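3.2 Where people keep their brushes

I went into this part of the study thinking storage would be a footnote. We had 109 hobby calligraphers in the Usness sample, and my plan was to ask them about practice time, paper and ink, then go home. But storage kept coming up in the diaries, so I went back through all 2414 entries and coded for it (my poor eyes!). It took most of April.

What I found is that people who leave their brushes out in view write about practicing on far more days than people who put them away in a drawer or a roll. I can't say which way that runs. Maybe seeing the brush gets you to sit down, or maybe keen people just like having their things around them. The Tendano group talked a lot about hanging racks like the one in Figure 5, and several of them kept theirs on the same desk where they paid bills.
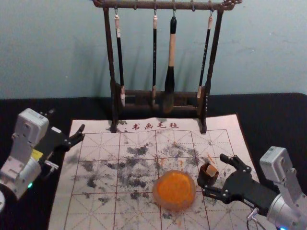 Figure 5. Wooden rack with four brushes hanging from hooks.

The Clalora group was a different story. Most of them lived in small apartments and shared a table with kids or roommates, so everything had to be cleared off before dinner – and a fair number said setting up again felt like a chore. I coded those entries as "setup cost," a label I borrowed from our earlier Griffiths pilot, where it was used for sewing machines. I'll come back to setup cost in Section 4, where I look at it next to hours of free time.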